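Chapter 8

Fleece: The Fabric Everybody Owns

I'll start this chapter with a confession. I spent two years studying textiles at Rustthorpe, I could draw you a satin weave from memory, and I had never properly looked at the black fleece I wore to every single lecture. It was just the thing on the back of the chair. Then my tutor, Hadiza Adeleke, asked us all to take off whatever we had on top and turn up the bottom hem, and I spent the rest of that afternoon with my nose practically in my own jumper (I'd recommend it, if yours is clean!).

Fleece is a knit, for a start. People are often surprised by that, as the loops are so hard to find. The cloth comes off the knitting machine fairly flat, then wire brushes drag at the surface and pull the fibres up into a soft fuzz, which we call the nap. All that fluff traps air, and the air is what keeps you warm on the bus in December. If you stretch a bit of fleece gently sideways you can sometimes make out the knit underneath.
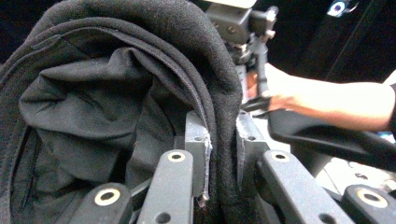

Fig. 8.1 Black fleece with its brushed outer surface, a smoother black fabric folded inside, and a stitched hem band along the curve.

Look at how differently the two surfaces take the light. The fuzzy one stays matt, while the smoother one has a slight gloss and shows every little crease. You'll meet that pairing again and again in clothes, and we'll come back to it when we get to linings. For now I'd like you to notice the hem as well. A doubled edge gives fleece some body where it would otherwise flop about, but it also makes a thick ridge to sew through, so use a longer stitch than you would on cotton and go slowly — my first one looked like a mountain range.

Then there are the loose white fibres. Black fleece shows up pale threads dreadfully, as you'll know if you've ever washed one with a towel. We'll deal with lint, pilling and fraying in section 8.2, where those three words get proper definitions and you can stop using them to mean the same thing, as I did for years.

Before you read on, fetch a fleece of your own. Find the hem, rub the outside and the inside between finger and thumb, and write down what each one feels like in your own words. Keep the note, as you'll want it for the first activity.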